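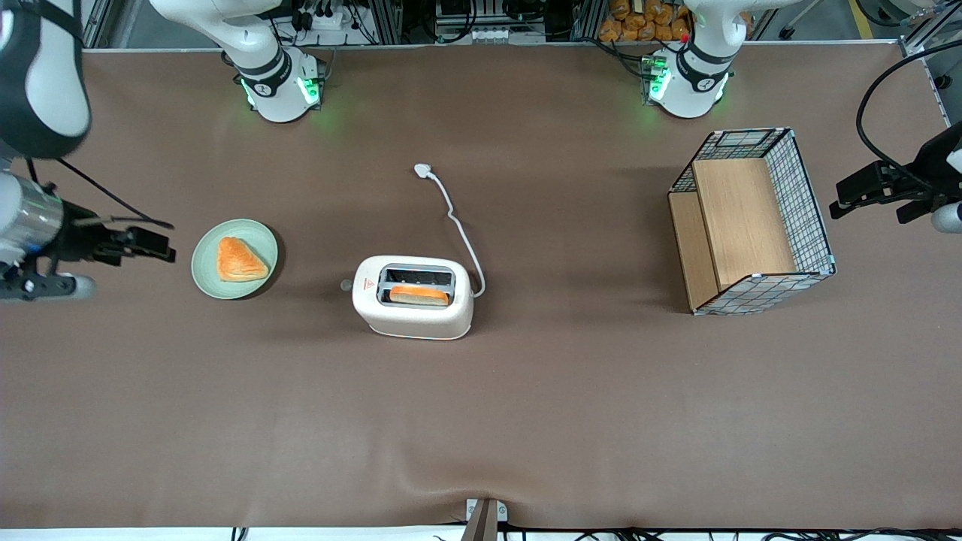
A triangular pastry on the green plate and a slice of bread in the toaster.

How to Plan a Two-Day History Drive Through the Femel Valley

I have driven the Femel Valley loop in every season and I still get excited when the road drops off the ridge and the river comes into view! It's 50 miles all the way around, which sounds like an afternoon, and plenty of people do it in one. Please give it two days. There are old mills, a canal lock you can walk down into, three courthouses (only one still holds court) and more roadside markers than you'll want to stop for.

What follows is the way I plan it for friends who've never been. Change whatever you like.

Before you go

Pick your season first. October is the big one, with the maples going off on the west bank and the orchard stands open, but rooms in Hovland fill up early and the overlook parking lot is a zoo by noon. My own favorite is late April. The trees are still thin enough that you can see the old stone walls running up through the woods, and from the road you can trace whole farms that haven't been farmed in generations.

Get a paper map. Cell service quits a little south of Vendness and doesn't come back until you're nearly in Taston. The visitor center in Hovland has a free county map with the marker locations numbered on it, and for 2 dollars they'll sell you the booklet with the full text of every marker. Buy the booklet! The numbers match the map, so whoever's in the passenger seat can read aloud while you drive and you only pull over for the good ones.

Eat breakfast before you set out. The first place to get food on the morning route is a long way past the first place you'll want it.

Bring:
Shoes you don't mind getting muddy
A flashlight for the lock tunnel
Cash in small bills (the ferry and most of the farm stands don't take cards)
A light jacket, even in July, for the river crossing
Water

Day one: Hovland to Vendness

Step 1. Start at the old courthouse in Hovland. Park behind it on the gravel, where there's no meter. Go around to the front and look at the brick. The lower floor is darker and rougher than the upper one because the original building burned and they built right back up on what was standing. You can see the line where the two jobs meet, just above the window tops.

Step 2. Walk down Water Street to the river. This is the oldest street in town and it still follows the path the wagons took to the landing, which explains the odd bend by the church. Give yourself 30 minutes to wander. Several of the houses have date stones over the door, and they're fun to hunt for.

Step 3. Drive north on the river road. Keep the water on your right. The first big pull-off is the Femel Mill, or what's left of it, and it's a beauty. Three walls stand to their full height and the wheel pit is open. Stay off the walls themselves, and watch your footing on the race, where the stones are slick all year.

Step 4. Climb to the overlook. From the trailhead it's 440 steps up, built of railroad ties, and there are benches on the way. At the top you get the whole valley, with the river doubling back on itself below you and the mountains stacked up blue behind. If the stairs aren't for you, the service road goes up the back side at a much kinder grade. It's longer, but it comes out at the same railing.

Step 5. Come down into Vendness for the night. Try to get there while it's light. The town sits on a shelf over the river and the last sun hits the whole row of storefronts at once. Supper options are limited to two, both on the main street, and both stop serving earlier than you'd think.

Day two: Vendness to Taston and back around

Step 6. Take the ferry. It's a flat little cable ferry, it holds six cars, and it is the most fun you can have sitting in a parked vehicle. It runs from 7 a.m. whenever the river is low enough. If the gate is down and the red flag is out, it isn't running, and you'll need to go around by the highway bridge.

Step 7. Walk the lock at Taston. The canal never made any money and was abandoned long before the railroad pulled out, and the stonework came through it all in wonderful shape. Look for the masons' marks cut into the blocks along the west wall. Every cutter had his own (he was paid by the block), and once you've spotted one you'll start seeing them everywhere. The short tunnel at the far end is where you want the flashlight. Low ceiling! Tall people, duck sooner than you think you need to.

Step 8. Stop at the Taston museum if it's open. It's two rooms over the old feed store. The canal company's ledgers are out on a table under glass, open to a different page each month, and there's a large painted map of the valley from before the river shifted. Compare it with your paper map and you can work out which of the farms you drove past used to be on the other bank.

Step 9. Head home down the west side. The road is narrower here and slower, with one-lane bridges, so let oncoming cars go first if they're closer. Markers 14 through 19 are bunched together along this stretch and they tell one long story about a boundary dispute. Read them in order. If you're driving the loop in the other direction, read them backward from the booklet or none of it will make sense.

If it rains

Skip the overlook and the wheel pit. The courthouse in Hovland is open inside on most weekdays, and the museum makes a fine long stop. Call ahead about the ferry, because a wet day upstream can close it even when Vendness is sunny.

With kids

Do the lock on the first day and the courthouse on the second. The masons' marks are a ready-made treasure hunt, so pack some paper and crayons for rubbings.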